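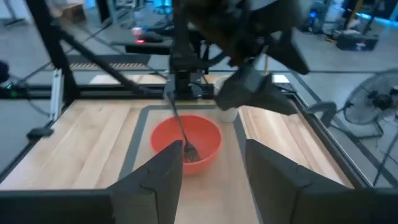
An orange-red bowl with a black fork in it and a small white cup on a tabletop.

STULIVVILLE – Enriquez Tableware will open a reuse and repair counter for plastic and ceramic dishes at its Stulivville store in July. Customers will be able to return used pieces from the company's Jiltau line, buy replacement parts of a set, and pick up secondhand items at a reduced price.

The counter follows a trial at the company's Enik store, where customers brought back 197 bowls, plates and cups over one winter. Of those, 117 were cleaned, checked and sold again. Most of the others had cracks or deep scratches and were sent for recycling.

"People lose one bowl or chip one cup, and then they replace the whole set," said Setsuko Ikeda, store manager in Stulivville. "We kept hearing that they only wanted the one piece. In Enik we could usually find it for them, sometimes in a color we stopped making years ago."

Returned items must be clean and free of food residue. Staff will look over each piece at the counter and give store credit on the spot. Credit depends on the size and condition of the item and can be used on anything in the store, including cutlery. Pieces from other makers will be accepted for recycling but do not earn credit.

Secondhand dishes will be sold singly from open shelves next to the counter. Each one goes through a commercial dishwasher and a check under bright light before it is priced. Prices will start at 70 cents for small cups. The company will also keep a list of requests, so that a customer looking for a certain lid or saucer can be called when one comes in.

Masanobu Nishimura, who designed the first Jiltau bowls, said the shapes have changed very little over the years, and older and newer pieces still stack together. "The rim got slightly wider at one point – that is about all," he said. "If you bought a set a long time ago, the new bowls will sit inside it."

The Stulivville counter will be staffed by 5 employees, led by Benjie Belmonte, who ran the Enik trial. It will open on Monday mornings for bulk returns from cafes, schools and offices, by appointment only. Household customers can come in at any time during store hours.

Enriquez Tableware plans to keep the Enik counter open. A decision on its other stores will be made after the first year in Stulivville, said Fulgencio Maldonado, director of retail operations.

About Enriquez Tableware
Enriquez Tableware makes and sells everyday dishes, cups and cutlery for homes and small food businesses. Its head office and main warehouse are in Stulivville.

Press contact
Osamu Sasaki, Communications, Enriquez Tableware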